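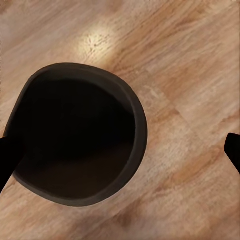 Chapter 5
Saving and Restoring the State of a Game

Most players give little thought to a saved game until one is lost. For the developer, however, the decision about what to save, and when, affects the design of a game from its first week. This chapter considers the subject in relation to single-player strategy games, where a campaign may last for 30 hours or more and a damaged file can end a player's interest altogether.

The main case study is Karkura, a turn-based game of trade and settlement published by Drukumeck. Its map is divided into 267 provinces, each with its own population, stores and roads. The first version wrote every value for every province at the end of each turn. Shaohua Zheng, the lead programmer, later replaced this with a system that recorded only the values that had changed, together with a full copy of the map every 5 turns. 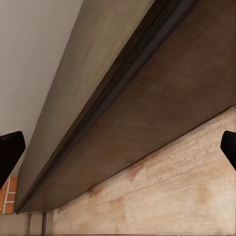 A saved game must hold enough information to rebuild the world as the player left it. Position alone is seldom sufficient. The dark wooden board runs diagonally across the view, and a file that stored its position without its angle could bring it back pointing in another direction. The same applies to ships, walls and bridges on a campaign map. Values that can be worked out again from others, such as the total income of a province, need not be stored.

The second part of the chapter deals with older files. When a game is updated, players expect their existing campaigns to open as before. The method described by Triin Pētersons for the Sunarar series, in which each file carries a version number, is set out in full and compared with the one used in Karkura.

Before you begin

Readers should be familiar with the turn cycle introduced in Chapter 4. The practical exercises use the Krūmiņa map, which should be copied to a separate folder before any changes are made.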